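Visit report: open day at Zupan, Kaltutport
Aug 23, 2021

Zupan opened its Kaltutport building to visitors again, the first time since November. Entry was free and the parking lot had room for 80 cars, which was enough. I started on the upper floor, where the tables are set up with tableware and squishy toys.

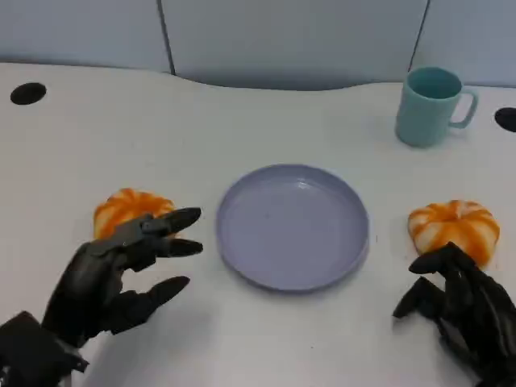
The parking signs could be better. I drove past the entrance twice before I found the side gate. Inside it was easier – each floor has a plan by the stairs, and the coffee stand is marked on it. The building covers 2000 square meters, according to the leaflet, and Lomen has the ground floor. 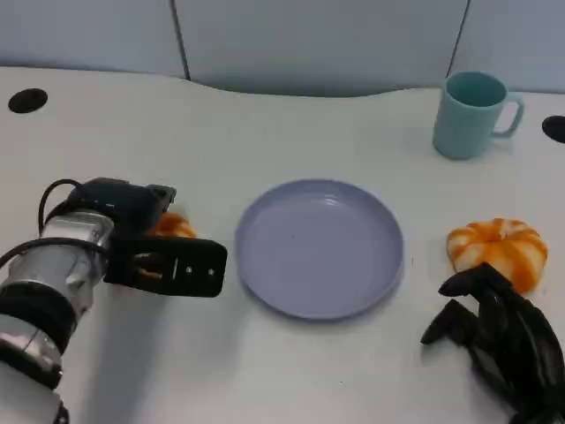
I liked the colors upstairs. Lavender plate, teal mug, orange and white stripes on the toys, all on plain white tables with cable holes in them. Prorker had a stand in the hallway with a catalog of 137 pages, and I took one home. The 300 tote bags were gone by noon.

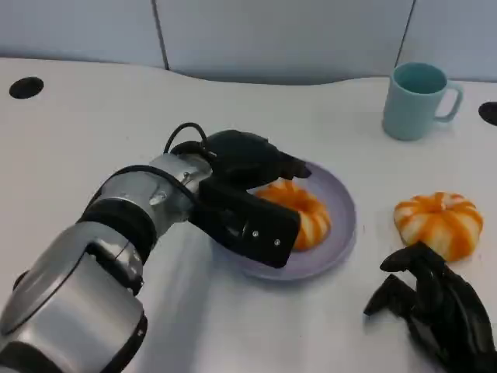 Striped toy donut on the lavender plate, upper floor.

The ground floor took me half an hour. Lunch was soup and bread, paid in cash only. The side gate closes before the main one, so check which way you came in.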